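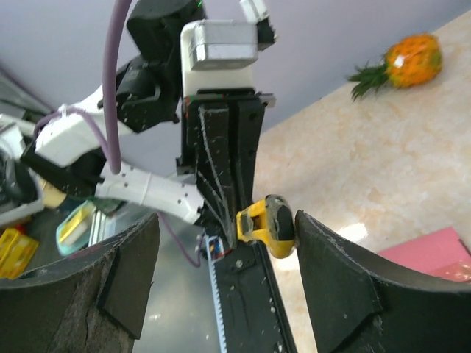 Renata Tomaszewski asked whether the change at Erkis ought to be sold at all in its present form, and the remark is set down first because most of the morning was spent on it. Her view is that a traveller who books the Nalia holiday through our site sees one ticket and one price, and takes it that the train and the ferry will wait for each other. They do not. The printed itinerary says so only in the conditions on the back page.

Workshop notebook, travel planning group
Entry for 9th June
Present: R. Tomaszewski, G. Ma, O. Romaniuk, K. Ziółkowski. Entry kept by I. Pietrzak.

Purpose of the session

To go through the bookings for last season's rail and ferry packages to Sterometti, to establish where connections were lost, and to agree the wording of the new itinerary sheet before it goes to the designers.

Material used

Kacper Ziółkowski had taken out all bookings with a change at Erkis, which gave 3,144 records. Cancelled bookings were left out. Bookings altered after payment were kept in, on the basis of the final itinerary and not the first. I note that this differs from what was done last year, and the two sets should not be laid side by side without saying so.

The allowed change at Erkis is 12 minutes. This figure comes from the railway timetable and was copied into our system when the package was first set up. It takes the traveller from the platform to the bus stand. It does not include the queue for the bus, nor the walk from the bus to the ferry gate at the other end. Ostap Romaniuk has walked the route with a full-sized suitcase and reports that the lift at the station serves the far end of the platform only. Travellers seated in the front coaches have the whole length of the train to go back along.

Findings

Missed ferries were not spread evenly across the season. They gathered on the late afternoon departure, which is the one we put forward by default when a traveller searches for the cheapest fare. The morning departure gave very little trouble. The complaints file tells the same story, although it is less complete, as travellers who bought a second ferry ticket at the quay often did not write to us until they were home and some will not have written at all.

Geum-ok Ma read out several of the letters. The loss of the evening crossing was mentioned less often than I had expected. What came up repeatedly was the hotel, which had released the room, and the difficulty of reaching anyone by telephone after the office had closed. One family had paid 300 euros for a room at Erkis and was later told that the sum could not be refunded without a stamped note from the station, a thing the station does not issue. That requirement should be withdrawn. G. Ma to draft a note to the claims desk.

We looked for the source of the stamped note rule and could not find it in any current document. It appears in the old Koskela handbook, which we took over together with their routes, and seems to have been carried across with everything else.

Trial of the new itinerary sheet

The draft sheet was given to nine colleagues from the accounts floor, none of whom had made the journey. Each was asked to read it and then say what they would do on arriving late at Erkis.

With the old sheet, the usual answer was to go to the ferry anyway. With the new one, most found the line about the later bus, but several took the bus time for the ferry time. The two are printed in the same column and in the same size of type. K. Ziółkowski proposed separate columns. R. Tomaszewski preferred that the ferry time be placed on a line of its own with the closing time of the gate beside it, and this was agreed. The gate closes before the boat sails, and the old sheet made no mention of it.

The emergency telephone number was moved to the top of the page. There was some discussion over whether this would alarm people. It was left at the top.

The word "guaranteed" is to be removed from both the sheet and the website. O. Romaniuk pointed out that it still stands in the German text, which none of us had checked.

Not settled

Whether the morning departure should become the default. It costs more, and the sales side will wish to be consulted before the package slips down the list of cheapest fares. I have asked for time at their next meeting.

Whether we may name a hotel at Erkis on the sheet. There are two near the station, and one is closed for part of the winter.

Whether the ferry company would hold a few places on the first crossing of the following day for travellers on through tickets. R. Tomaszewski has written before and had a polite reply with no answer in it. She will write again, enclosing the figures.

Actions

G. Ma: note to the claims desk on the stamped note.
O. Romaniuk: German text; also ask the station about the lift.
K. Ziółkowski: revised sheet with the ferry on its own line, and a table of missed connections by departure.
I. Pietrzak: sales meeting.

The revised sheet is needed in time for the September bookings. The old stock is to be used up on the Nalia day trips, where there is no change of train, and then destroyed.

Added later, same day: the railway has confirmed by telephone that the coaches for the Erkis train are numbered from the rear. Our advice to "sit near the front for a quick exit" is therefore wrong as well as unhelpful, and has been struck out of the draft.

Comments

Geum-ok Ma
The note has gone to the claims desk. They ask whether the change applies to claims already refused. I have said that in my opinion it should, and that they will have a decision in writing.

Ostap Romaniuk
The German text is corrected. "Guaranteed" was in there twice. No reply from the station on the lift.

Kacper Ziółkowski
Please could the table show the ferry by sailing time and not by service number? The service numbers were changed in the middle of the season and I have had to match them by hand.

Renata Tomaszewski
Agreed, sailing time. Please keep the old numbers in a spare column, as the ferry company still uses them in letters.

Contact the travel planning group | Copyright Koskela Travel, all rights reserved | Back to top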